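Do you like sorting, stacking and putting things where they belong? Brurix is looking for 8 people to join our tabletop tidying sessions at Saarinen in Sirnurside this October! You'll set out and clear away everyday kitchen things on a square black table, then tell us what felt easy and what was a pain. No experience needed, just patience and a good eye (messy cooks very welcome). Sign up by August 8, 2015.
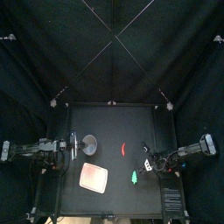

Photo: Brurix / Aminport

A light plastic bowl on the table. Bring a favorite bowl of your own if you like!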